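The Right to Stay Too Long

In the town where I grew up, a visit had no end time. You came at four, and if at eight you were still on the sofa, somebody put more potatoes in the pot. When I moved to Batwood I had to learn another system. Invitations here come with two hours on them, the hour to arrive and the hour to leave, and on a Tuesday the second one is taken very seriously.

I do not want to complain about my neighbors. They are kind, they work hard, and they bring soup when a person is sick. But I think that something is lost when a visit is planned like a dentist appointment. In the first hour people give their news. They say the job is fine and the children are fine. The second hour is for opinions. It is only in the third hour, when the news is finished and everybody is a little tired, that a friend tells you she is afraid of her father's operation. If you send her home at six, you will hear about it in January, after it is over.

There is also the matter of the phone. Before, we rang the bell. Now we write a message to ask if we may call, and then we call to ask if we may come. By that time the wish to see each other has cooled down. My street has about 40 houses, and I have been inside five of them. I have lived on it since 2000.

Some readers will answer that time limits protect the host, and this is true. My mother was very tired on many evenings and she could never say so. I remember her washing plates at midnight with her shoes off. A custom that depends on one tired woman in the kitchen is not a custom I want back in full. But then let us make the visit cheaper – less cooking, less cleaning before, no worry about the floor.

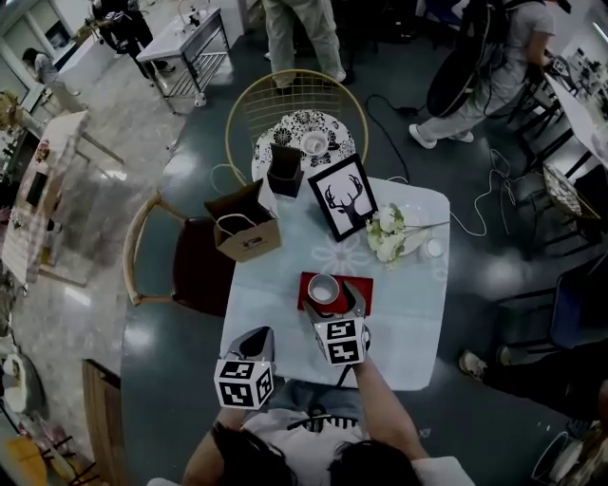

Small cups, and a chair for whoever comes.

A guest needs a place to sit and something to drink. The rest we added ourselves, and I suspect we added it from the magazines. I have seen people postpone a friend for months because the hallway was not painted.

So I make a small proposal to the people of Batwood. One evening in the month, do not write the second hour on the invitation. Serve bread if there is bread. If you are tired, say it and go to bed, and let the guests turn off the lamp.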